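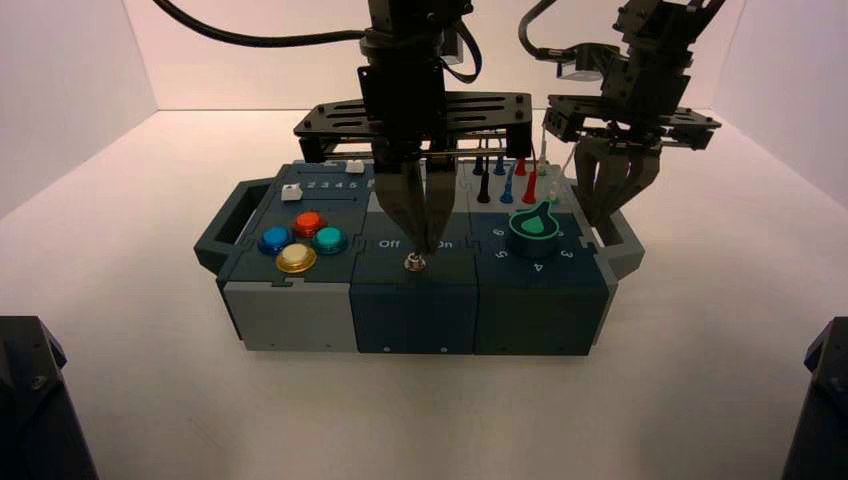 The task board on its white table: buttons and slider on the left, the switch in the middle, the knob on the right.

June 17, 2023
By the Ruvdale workshop desk

Our new task board is ready, and we are glad to show it to the members. It is made of three modules which join together like pieces of a jigsaw puzzle. The idea came to us from the Allulow group, who wished to have one board that can be changed without building everything again.

The left module has four round push buttons in blue, red-orange, green and yellow, with a slider behind them. In the middle there is a small toggle switch between the words "Off" and "On". The right module has a green knob with a pointed end, and white numbers go round it. We discussed the knob for a long time. Some of us found the first version too stiff to turn, so in October we changed the collar, and now it is much more pleasant.

There is a handle at each end, so please carry the board with two hands and do not lift it by the middle.

The drawings are kept in the Srisuk folder, together with the list of parts. If you would like to build a module of your own, please keep the same puzzle edge as in the drawing, otherwise it will not fit with the others. Questions about the printed numbers should go to the Beteck table.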